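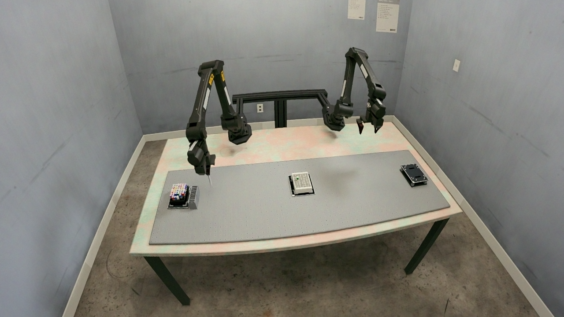
Visit to the open day of the Drultance water laboratory, Feltthorpe

On 31st July I took the early bus from Jelemico to Feltthorpe, where the Drultance laboratory opened its doors to the public. The journey takes 2 hours with one change, and the second bus was late, so I missed the welcome speech. At the gate I received a paper badge and a map of the site.

Our group had 22 visitors, mostly families from the town. We began at the old pump house. The guide explained that the well below it is 638 feet deep and that it was closed in February for cleaning. She let us taste water from three taps. I could not find any difference between the first and the second, but the third had a strong taste of iron, and the children made faces.

After this we went to the room where samples are received. Every bottle gets a number and a form, and if the form is not complete, the bottle goes back. I work in a town office myself, so I liked this part very much. We learned that people who have a private well can bring a sample, and the result is ready after 5 working days. The price list was on the wall, but only in very small print.

Lunch was from the Bakalis bakery, which had a stall in the yard -- cheese pies, lentil soup and a good plum cake. The line was long and there were not enough chairs. I ate on the steps with a couple who came to ask why their kettle is always white inside.

The last talk was on hard water and old pipes. It was a little too technical for me, and the microphone did not work well at the back. Parking is free behind the pump house, and the bus stop is across the road from the gate.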